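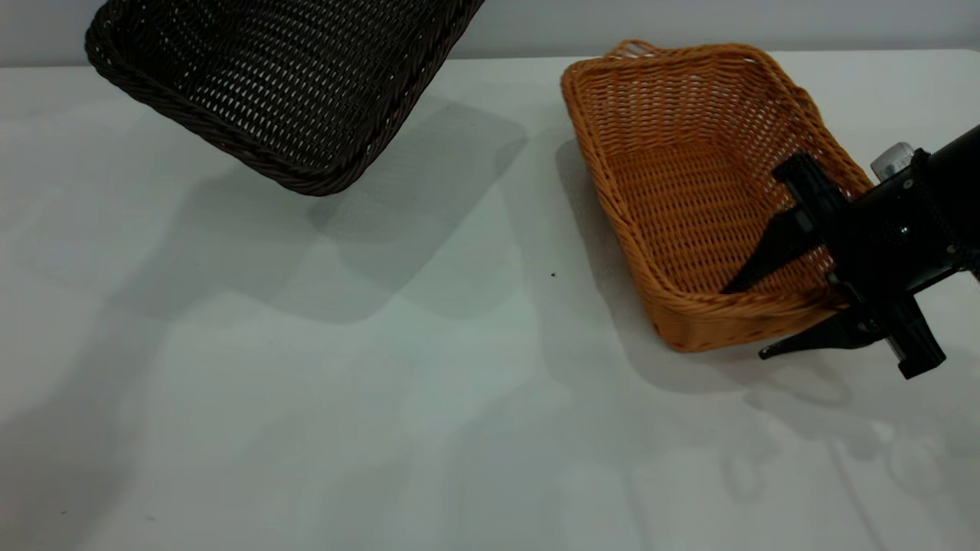
**Columnist, storage and household goods, Hanberg Review**

# Keep the open basket

Woven baskets made from synthetic strand are usually sold on color. The catalogs list dark brown, honey, gray and black, and then a length in inches. I think this is the wrong data. A buyer needs the floor weave, the rim and the handle clearance, and most sellers print none of the three.

Start with the floor. An open wall is fine and often useful, as it passes air and lets you see the level of the contents. An open floor is a defect in any basket that will hold small items. Clips, dry beans and screws find the gaps. A wall can be as loose as the maker likes if the base is woven tight.

The rim does most of the structural work. A rolled or braided rim stiffens the long side, where an open weave would otherwise bow under load. It also gives the fingers something wide to close on. I have used baskets from Drustton with a flat strip rim, and they cut into the hand at 5 pounds. The braided ones from Söderlund did not at the same load. 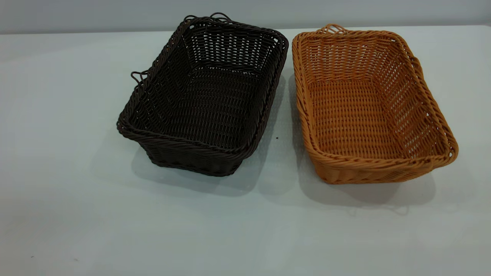 *Dark brown and honey-orange baskets, both rectangular with rounded corners.*

Handles are where I part ways with most reviewers. Small loops that rise above the rim look minor, but they set the shelf height. A basket that fits a gap by its wall height may not fit by its loop height. Loops on the long side have the same effect on width. Measure to the outside of the loop, in both directions, before ordering a set.

Flared sides deserve a similar caution. They let empty baskets nest, and they waste shelf at the base. On a shelf 800 mm wide the loss is small for two baskets and annoying for four. Straight bins use the width better and store badly when empty. For a kitchen where the contents change by season, I would take the flare.

As for color, dark strand hides dust and also hides the contents. In a deep cupboard a honey-colored interior is easier to search. I keep cables in the pale ones and dish towels in the dark ones. Rounded corners wipe clean faster than square ones, whatever the color.

Sellers should print the loop height next to the wall height. It is one more number on the tag.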